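right, card thread. 18 cards for the autumn swap, using up the paper stash, no new buying (ha). posting as I go 1/

first up the backgrounds. went with the Grullisance distress inks, the mossy one and the stormy one. blend from the outside in, tiny circles, barely any pressure. I always press too hard and get a big blotch in the corner
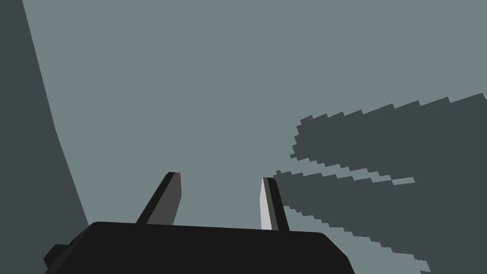
so blotch number one is already hiding under a leaf. leaves hide everything. cut loads of leaves 2/

the leaf dies are Malinowski, the older set with the skinny stems. stems snap if you look at them. bit of low tack tape on the back before you pop them out, peel off slow

kettle's on. sentiments next. stamping "thinking of you" on vellum and it smudges every time I breathe. heat gun from UNDERNEATH, keep it moving, vellum curls like a crisp otherwise 3/

for those asking what order I do them in:

1. trim all the card bases, score, fold, put under a heavy book

2. ink the panels and leave them well alone till after tea
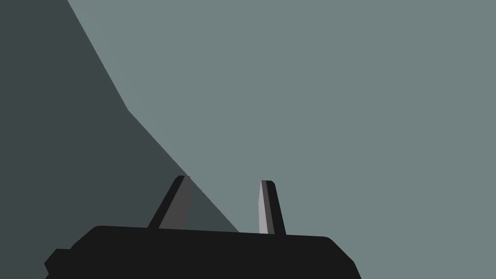
3. die cut leaves while you wait, keep the offcuts for envelopes

4. stamp the sentiment LAST. not first. I did it first in June and had to bin a whole lot 4/

someone asked re glue. Oment gel for the fiddly bits, wet glue so you get a few seconds to wiggle it straight. foam pads behind the main panel. no foam pads if its going in a swap packet tho, the host has asked for flat ones this time and extra postage is no joke

also no glitter. it was in the rules and I still picked up the glitter pot. put it back. proud of me 5/

embossing folder bit. Trunetti one with the rain pattern. spritz the card with water first, just a light mist, and it takes the pattern much deeper without craking. three passes on my machine but mine's ancient and needs a shim, try one pass on yours

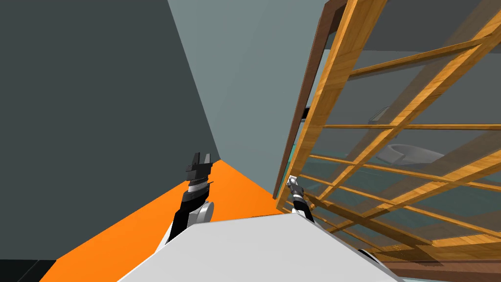 and run the panel through BEFORE inking if you want the ink to sit on the raised bits only. did half one way and half the other. prefer ink after. looks like proper rain on a window 6/

ribbon or no ribbon? twine? went twine. wrapped it round twice, knot at the side, dab of glue on the knot. the bow ones looked like a butchers parcel

envelopes: leftover leaf on the flap, same ink dragged along the edge. takes no time and people always mention it 7/

10.40pm and one went wrong, sentiment upside down. covered it with, you guessed, a leaf

my sequin jar says 4,000 on the lid and I can't use a single one on these. flat cards only. torture 8/

plain panels, no stamping at all, are weirdly my favourites now. two inks, one diagonal line where they meet, mask it with a sticky note and don't lift it till you've done both sides of the blend
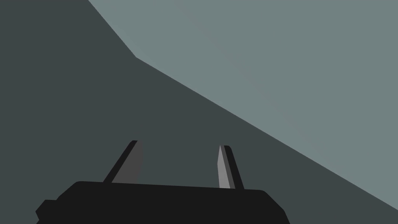 moss + storm, my two colours for this swap

will write up the measurements properly tomorrow, need to find the notebook. UK card sizes before anyone asks, the bases are A6 when folded. panel is a smidge smaller all round, I eyeball it, sorry 9/

packing them up in the morning. swap host wants a spare one for herself as well so that's another to make. more leaves then. night all x 10/10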